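Engate opens its collection of home-recorded robot demonstrations

Release 2 adds 604 new episodes, most of them about putting a small thing in a slightly different place

Engate has released the second batch of its tabletop demonstration set, free to download from May. It holds 604 episodes of small robot arms being guided through short household-sized jobs by people with patience and a spare bit of table.

Each episode pairs video with the joint positions of the arm, so that a learning system can study what a person did and have a go itself. Release 1 had 300 episodes, and a fair number of those showed the same block being delivered to the same spot by the same contributor. Models trained on it became very good at that spot. 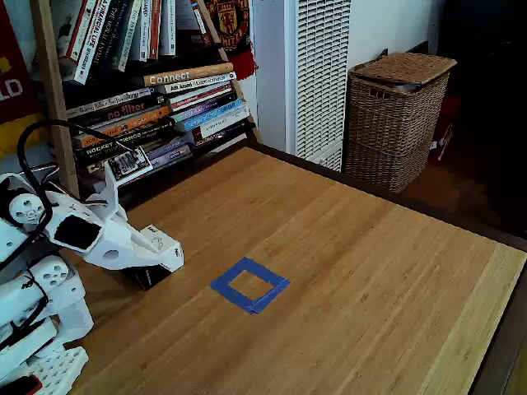
Contributors to Release 2 were asked to work at home, on their own furniture, and to leave the room as it was. A target marked in painter's tape is all the set dressing we require. The tape need not be straight. Our first guidelines said it should be, and the resulting correspondence was longer than the guidelines.

"We spent a year trying to make our lab look like somebody's house," said Celeste Carrasco, who leads data collection at Engate. "Then somebody pointed out that people have houses."

Fumbled attempts have been kept in and labelled as such. Carrasco describes them as the most honest part of the set, and also the part with the most swearing, which is why the audio has been removed.

Recording is done with Rikeck, our free capture tool, which now saves an episode even if you close the laptop in a temper. Checking and labelling were carried out by Dirgate at its Ulloa office, where each episode was watched from start to finish. We have sent biscuits.

Release 3 will cover 5 new tasks, including folding a tea towel. Anyone with a working arm may apply to contribute through the Engate website. Press enquiries should go to the same place, marked "press".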